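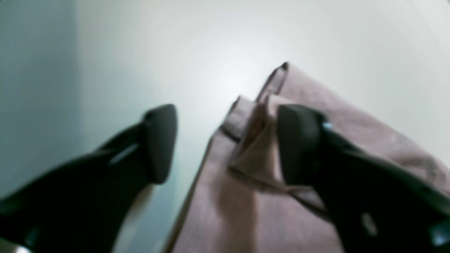

Elsie Grimshaw asked under my last post whether the cloth policy ever learns to let go of a bad grasp, or just hangs on and hopes.

Good question Elsie! The old Sinder policy hung on. The new one scores its own grip from the wrist view and can choose to release and try again.

Same cloths, same starting piles — Sinder got 72 per cent of folds, the re-grasp version got 84. I'm pretty chuffed, eh.

It's slower though, by 11 seconds a fold. Working on that next.

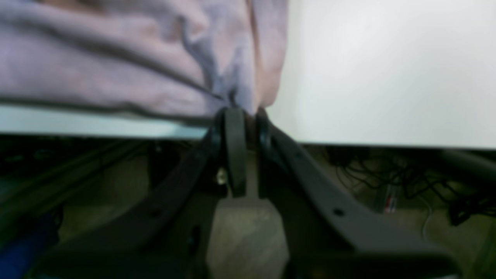
Wrist cam view, pink cloth gathered up in the fingertips.

Thin fabrics are still our worst category — more on those in May.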